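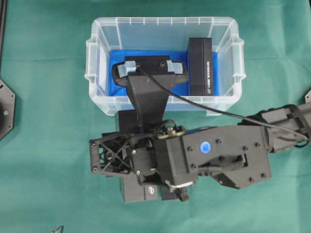
Issue 16, page 233

Prasham 2: a build server for people who don't want to run one

Reviewed by Poonam Semwal
2012-04-23

Every hosted build service I've been asked to look at this year has promised that I'll never log in to a build machine again. Prasham 2 makes the promise on its home page, its pricing page and the first screen after you sign up. By the second afternoon of testing I was logged in to a build machine.

The idea is simple enough. You point Prasham at your source repository, it works out what sort of project you have, and every commit is compiled, tested and packaged on machines you don't own. Version 1 handled Ruby and not much else. Version 2 adds Java, Python and a beta of PHP, along with a new dashboard and something called Parach, a caching layer that is supposed to stop the service from downloading your dependencies all over again on each run.

I tried it with two projects. One was a small Python web application with 139 tests, the sort of thing the Prasham demo is made for. The other was Abella, an ageing Java billing system that Girish Grewal and I have looked after for longer than either of us would like. Abella has nearly 2,000 tests, an Ant script that grew without supervision, and a habit of expecting certain files to be in certain directories.

The Python project went well. Sign-up took a few minutes, the requirements file was picked up without any help, and the first build passed. I changed a test so that it would fail, and got an email with the right line of the traceback in it. Fine. I could have had the same from a cron job and a shell script, but the script wouldn't have a colour-coded history, and some managers like a colour-coded history.

Abella was another matter. Prasham recognised it as Java, then assumed Maven, then gave up with a message reading "Project could not be analyzed". There is a way to override this with a settings file in the root of the repository. The documentation for that file is one page long and describes four options. Support told me about three others, and one of those turned out to be spelled differently from how they'd spelled it.

Ankit Nishad at Prasham's help desk was patient and quick to answer, I'll give them that. He was also the one who suggested I open a shell on the build machine to see where the files were going. So much for the home page.

Once it ran, it ran slowly. A full Abella build on our own office server, which is no great beast, takes 16 minutes. Prasham took well over twice that on the standard plan. Parach was meant to help, and on the Python project I could see that it did. On Abella the cache was thrown away whenever the settings file changed, and I was changing the settings file constantly. Once I'd stopped fiddling, the builds got faster, though never as fast as ours.

There's a larger plan with more memory. I was offered a trial of it and the times did improve, but then we're talking about a different price.

On price: the standard plan is billed by the build hour, with a monthly minimum, and the calculator on the site rounds each build up to the next quarter hour. You only learn this from a footnote. A team that commits small changes often, as we're all told to do, will pay for a lot of minutes in which nothing is happening. Stonell, which does much the same job for Java shops only, charges a flat monthly rate per project. It's uglier, and the dashboard looks like a tax form, but I could work out our bill in my head.

Senthil Rajan, who runs a team of Ruby developers and has been on Prasham since January, is a good deal happier with it than I am. His projects are small and tidy and he says he hasn't touched a setting in weeks. I believe him. Anju Kushwaha in our own office has moved two of her Python utilities over and intends to leave them there.

A few other things I ran into:

Outages are reported on a status page hosted on the same service, so when the service was down on the Thursday of my test – for most of the morning – the status page was too.

Secrets such as database passwords are stored in the settings panel and masked on screen. They are not masked in the build log. I reported this and was told a fix was on the way. I'd wait for it before putting anything that matters in there.

You can export your build history, but only as HTML.

Would I pay for it? For the Python project, maybe, on the smallest plan, after the log problem is fixed. For Abella, no. Girish switched our old server back on the day the trial ended and it went through the backlog overnight. The company says Ant support is "on the roadmap", and I'll have another look when there's a date beside it.

Works with: Git, Mercurial. Subversion by request.
Trial: yes, credit card needed up front.
Rating: two and a half out of five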